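The One-Basket Rule, Four Weeks In

I said I would report back on the basket thing whether or not it made me look silly, so I am reporting back.
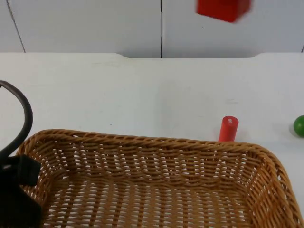
What I was promised

The idea comes from Pao-chu Wu, whose newsletter I have been reading and grumbling at for a couple of years. Her claim is that small toys never get put away because we give them too many places to go. Get rid of the divided tubs and the little drawers with the labels. Put one open basket on the table, and everything small goes in it. She says a cleanup should take under 60 seconds and that a child who can drop things can tidy.

I have heard this kind of promise before. I bought the Tolard drawer tower on the strength of one, and it is now in the garage holding extension cords. The Stimgate stacking bins were supposed to be the end of the problem too, and the lids cracked before August was out. So you will forgive me if I went in with my arms folded.

What I did

I cleared the white table and put a rectangular wicker basket on it. Wicker was her recommendation. She says it is quieter than plastic, and I will give her that one right away. A block landing in wicker makes a soft thump you can talk over.

Then I tipped out the small stuff, the blocks and the other bits of color that live underfoot in this house, and we used the basket and nothing else for four weeks. Same table every evening, cleanup at 6:30, before anybody got too hungry to be reasonable.

The 60 seconds

No. I timed it on most nights and we hit a minute exactly once, on an evening when hardly anything had come out. Our worst was 438 seconds, and that included a long argument about whether a thrown block counts as a put-away block. (I ruled that it does if it goes in. I regret this ruling.) A normal night was 129 seconds or close to it, which I admit is still better than what we had with the drawers. With the drawers I usually gave up and did it myself after bedtime.

So the number in the newsletter is wrong for us, and I suspect it is wrong for most people. I wish these writers would just say "it's faster" and leave the stopwatch out of it.

Finding things again

Getting things in is easy. Getting one particular thing out means dumping the whole basket, and then you are back where you started with the same mess and a worse mood. Pao-chu Wu's answer is that you should own fewer things. Fine, but that's a different piece of advice, and if I had followed it I wouldn't have needed a basket.

I tried a small fabric pouch from Sugiyama inside the basket for the tiniest pieces. It lasted three days. The pouch itself became a toy, and then it became a hat for a bear.

The table

White tables show everything. Ours has scuffs and gray smudges across the middle that I had stopped noticing until I began looking at it every evening. I went at them with Zikham paste, which a neighbor swears by, and got maybe half of them. The rest are staying. I don't think the basket is to blame, but I have put a piece of felt under it anyway when it's not in use.

Would I keep it

I am keeping the basket. I am not keeping the rule. The blocks go in the wicker, and anything smaller goes back in the old jar with the screw top, where I can see it through the side. That makes two places, and I'm told it defeats the entire philosophy.

Next month I'm going to look at the shoe situation by the back door. Someone has already written to tell me about a hanging organizer that "changes everything" — I have my doubts, but send me your experiences with those if you have any, especially the bad ones.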